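Print this page | E-mail to a friend

The sweeping is going fine, thanks for asking

Vasilis Živković has a broom in his office, and he wants it understood that the broom still gets used. He is in charge of outdoor work at Vurkon, a small company that would like a machine to sweep your sidewalk, salt it in January and carry your groceries over it the rest of the year. I asked him how much of that list the machine can do today.

"Sweep," he said. Then, after some thought: "Sweep straight."

We met at eight in the morning, which he called the middle of the day. He was eating a roll over his keyboard and inviting me to notice that no robot had come to deal with the crumbs.

I had expected a sales pitch. Other firms have been generous with theirs. Hao, the shop-floor people, sent me a brochure with a machine folding an apron on the cover, and it took me a while to find the small print saying that a person hands it the apron. Živković has seen the brochure too. He was kind about it.

"Folding is hard," he said. "Cloth has no shape until you pick it up, and then it has the wrong one. I went outdoors because I thought the ground would hold still."

And does it?

"The ground does. It's everything we've done to the ground." He means curbs, joints, ramps, railings with stairs behind them and, above all, grates. A drain grate, to a person, is a thing you walk over without breaking off your phone call. To a sweeper it may be floor, or a hole, or a row of 54 small holes with floor in between. His machine spent most of a winter treating them as cliffs. Then it was corrected, and spent the spring treating cliffs as grates, but only in simulation, where falling down a stairwell costs you a coffee break.

Most of the work is done in there. The simulated block has sunshine, tall glass and a street at the far end, and the sweeper can be sent up it all night without anyone complaining about the brushes. I asked to see the sort of sidewalk he loses sleep over.

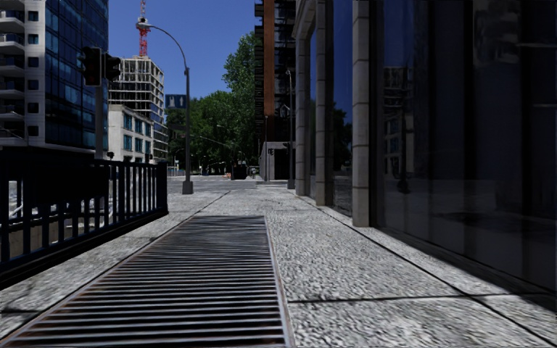
According to Yutong Li, the glass gives more trouble than the grate ever did. A sweeper that sees a second street in a wall will sooner or later want to clean it, she said when I reached her by phone in Dammont, and she has stopped finding this charming. She would also like people to quit asking whether the thing can do stairs. It can do them once.

Živković laughed when I passed that on, though not for long. Glass and hard shadow, he said, were what the next six months were for. A sidewalk that is half bright and half dark is one sidewalk to you and me. "You have to teach it that noon is not an obstacle."

So where does this leave those of us with a broom and a bad back? On the test lot in Irnura, he told me, a person with a broom does the strip in 8 minutes. The machine takes about twice that and leaves the corners – he has a soft spot for corners, and pronounced the word like the name of an old girlfriend. It does not get bored, which he considers its one real talent. It also does not notice a dropped glove, a wet leaf stuck flat or a neighbor who wants to talk.

Indoors he is gloomier. Dishes? "Clean ones, maybe." Laundry? He pointed at the Hao brochure. Shelf stocking, he thinks, will come first, as shops are lit evenly and somebody has already put the boxes in rows.

I asked whether he would let his own sweeper loose in front of his house.

"My wife would," he said. "She's seen how I do it."

He walked me out the back way, past the loading door, where there was a fair amount of grit on the step. We both looked at it. He went back in for the broom.

6 comments | 2 shares
Print this page | E-mail to a friend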